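Handhabungstechnik, Begleitskript zum Praktikum
Versuch 4: Parallelgreifer einrichten und warten
Stand: 31. Dezember 2018

4.1 Gegenstand

Der Versuch behandelt den handgeführten Zweifingergreifer Tistar. Die Greifbacken sind auswechselbar, der Antrieb sitzt im Gehäuse hinter der Fingeraufnahme. Vorausgesetzt wird Versuch 3 (Sensorik und Nullpunkte). Das Wartungsheft liegt am Arbeitsplatz und wird dort geführt.

4.2 Backen wechseln

Vor jedem Eingriff wird der Greifer ausgeschaltet und vom Netzteil getrennt. Die Backen werden paarweise getauscht, auch wenn nur eine beschädigt ist. Alte Schrauben werden nicht wiederverwendet.

Auflageflächen mit einem fusselfreien Tuch abwischen. Backe ansetzen, beide Schrauben von Hand eindrehen, dann wechselweise anziehen. Die Backe darf sich danach nicht mehr verdrehen lassen. Steht sie schief, alles wieder lösen und neu ansetzen; Nachdrücken im festen Zustand beschädigt die Aufnahme.

4.3 Nullpunkt und Öffnungsweite

Der Nullpunkt wird bei geschlossenen Backen gesetzt. Im Programm Reter das Menü »Achse« öffnen, langsam zufahren und den Wert übernehmen. Anschließend wird ganz geöffnet und die Weite mit dem Messschieber zwischen den Innenflächen geprüft. Die Abweichung vom Anzeigewert darf 2 mm nicht überschreiten. Wird der Wert verfehlt, zuerst den Sitz der Backen kontrollieren und erst danach den Nullpunkt neu setzen.

4.4 Probegriffe

Geprüft wird mit leichten, nachgiebigen Gegenständen: Tücher, dünnwandige Kunststoffkörbe, Kartonagen. Eine Person führt den Greifer, die zweite legt vor. Der Greifer wird mit ganz geöffneten Backen an den Gegenstand herangeführt. Je Gegenstand sind 18 Griffe vorgesehen, Fehlgriffe kommen mit Ursache ins Protokoll. 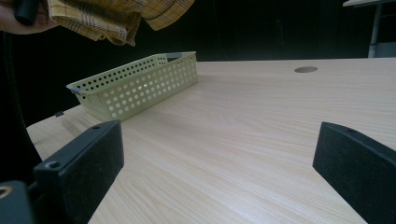
Abb. 4.2: Geöffnete Greifbacken vor einem leeren, gelochten Kunststoffkorb; darüber ein kariertes Tuch, von Hand gehalten.

4.5 Wartung

Nach 50 Betriebsstunden: Schrauben nachziehen, Backenflächen auf Riefen und Ausbrüche ansehen, Führungen reinigen und dünn fetten. Die nächste Durchsicht durch die Firma Hedlund ist im September fällig.

Aufgaben zur Nachbereitung
Begründen Sie, warum die Backen nur paarweise getauscht werden.
Wie wirkt sich ein falsch gesetzter Nullpunkt auf die Greifkraft bei dünnen Stoffen aus?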